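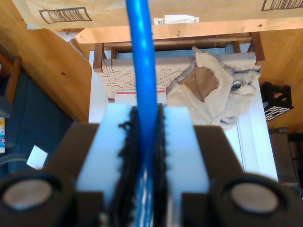
4. Recording cable insertion episodes

Applies to Fellonier two-arm stations running Avar 3 or later. Read section 3 (homing, e-stop) first if you skipped it. The insertion policy described in the Grarkville report was trained on 1,832 episodes recorded the way this section says, plus 190 held out for testing. If you change the procedure your numbers won't line up with those. Change it if you want, but write down what you changed.

4.1 Before the first episode

1. Home both arms. Wait for the tone.
2. Put the rack where both grippers can get to the switch ports without the elbows going to full stretch. Check with the arms by hand, power off.
3. Rack powered down and unplugged at the wall. Always. Trainees forget this.
4. Lay the patch cable on the table, plug end toward the rack.
5. Open the Avar recorder, pick "insertion", type the operator code.
6. Check all camera feeds. Wrist views should show both fingertips. A little soft at the fingers is OK, the focus is set further out.

CAUTION: Keep hands out from between the arms and the rack while the recorder light is on. The arms will follow the leaders even when you've stopped paying attention to them.

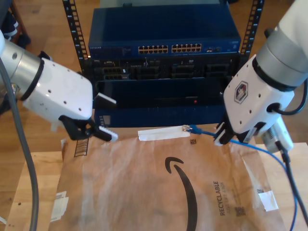 Handoffs are logged as their own phase, and this is where most bad labels came from in the first July batch. The label "hold" means one gripper closed on the cable and the other free. So with the blue cable clamped in the right gripper and the left one open and empty, it's "hold, right", no matter how close the left arm is to the rack. Do not label "handoff" until both grippers are touching the cable. If you are unsure which it was, step through it one image at a time and mark the first one with double contact.

Note: the plug has to point away from the holding gripper with enough free length to clear the fingers. Too short and the pads hit the port before the plug does. Too long and it droops. A finger width is a good starting point.

4.2 Running an episode

1. Press record. Count to two before moving, the trimmer needs a still start.
2. Pick up the cable just behind the boot. Regrasp if it's crooked — regrasps are good data, keep them.
3. Bring it to the port slowly. Clip up or clip down depends on the port row, so look before you push.
4. Push until the latch catches. Let go. Tug once, lightly.
5. Back the arm off and press stop.
6. Mark the result: in, partial, or missed. Partial means the plug is in the opening but the tug pulled it out.

Missed episodes stay in the set. Don't delete them!! The Sasaki filter (4.4) sorts them out later and it needs the failures to set its threshhold. We ran it once on a cleaned-up set and it threw away good episodes along with the bad. 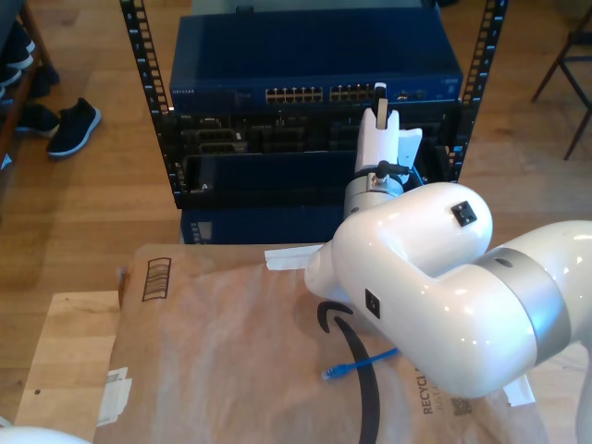 Same goes for slow ones. An episode that takes three approaches is worth more to the filter than a lucky fast one, and operators tend to want to redo them. Tell them not to. In the Grarkville runs the policy trained on everything, misses included, beat the one trained on clean episodes only, on all 3 seeds. The gap was biggest on the lower port row. We think that is down to the recovery moves but have not tested it separatly.

CAUTION: If a gripper or wrist touches the chassis or a rail and the force bar goes red, stop. Lift the leader straight back, don't swing it sideways. Sideways loads the wrist flange.

Reset between episodes by hand. Move the cable to a new spot, turn it a bit, change ports. Same start every time gives you a policy that only knows that start. Small changes are fine, no need for anything dramatic.
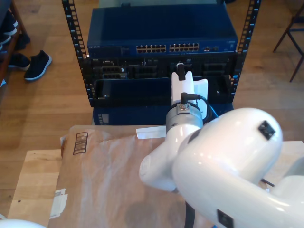 4.3 When things go wrong

Arm lags behind the leader — close other apps on the recorder machine, then re-home.

Fingers slip on the cable — wipe the pads, check grip force is set to 19 in the Avar settings. Higher marks the jacket.

Wrist feed drops out — check the cable at the wrist connector first. Reseat it with the arm parked. Discard the episode, these don't count as misses.

Latch won't release — take the plug out by hand, recorder off. Never pull it with the gripper.

Operator code missing from the log — add it the same day in the episode table. After the nightly sync the table is locked and you'll have to ask for it to be reopened.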